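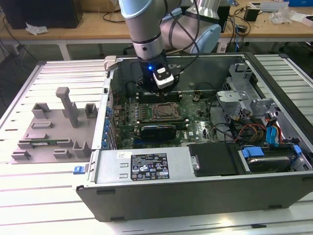
Do I need to know anything about robots to take part?

You don't need any background at all. If you can use a screwdriver and you don't mind asking questions in front of strangers, you're who I'm after.

I'm Sarita Vashisht and I look after visitors at Endurwood, which mostly means I find people chairs. On 22nd November we're opening the workshop for a day and I need 30 people to come in, watch our robot arm work on a desktop computer, and then tell us what made sense and what didn't. I'd love a real mix — retirees, students, people who fix their own dishwashers, people who'd never dream of it.

You'll be in a small group with my colleague Naveen Prajapati, who runs the demonstration and will happily stop to talk about memory slots for as long as you let him. The session is built around the fiddly jobs inside an open tower lying on its side on the bench, the ones that involve memory modules and the processor.
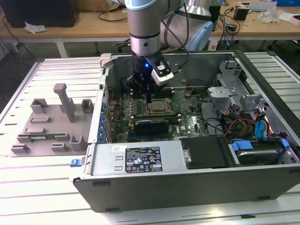 After the demonstration you get a turn at the same sort of job by hand, on a different machine, so you can compare notes. Then there's lunch (proper lunch, from the bakery on the corner, with a vegetarian tray and a gluten-free one) and a group chat that I'll be running. We record the sound of that chat and nothing else. Naveen types it up and the recording gets deleted by the end of November.

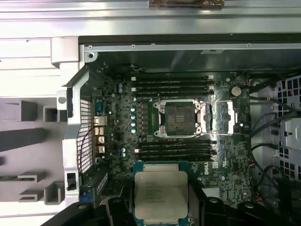
A Xeon processor held over the board, with the socket open.

What you get: a $200 gift card, your parking or bus fare covered, and lunch. Please don't bring your own computer for us to look at. We had around 300 people write in for the last open day and a surprising number had a laptop they were worried about.

What I need from you: you're 18 or over, you can stay for the full day, and you're OK standing for a bit at a time. There are stools if you'd prefer one, just let me know. Closed-toe shoes, please, and long hair tied back for the hands-on part.
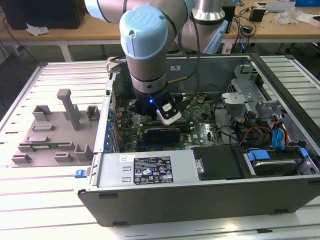

I'm also looking for two paid helpers for the day, to greet people at the door and keep the groups moving. It's casual work and you'd need to be cheerful at 8 in the morning — I'll supply the coffee. If you've worked a front desk, a library or a school fete, you'll be fine.

To put your name down, send me a few lines through the contact form on the Endurwood page. Tell me what you do with your days, whether you're after a participant spot or a helper job, and anything you can't eat. Leave a phone number too, as I'm much better at ringing people than emailing them!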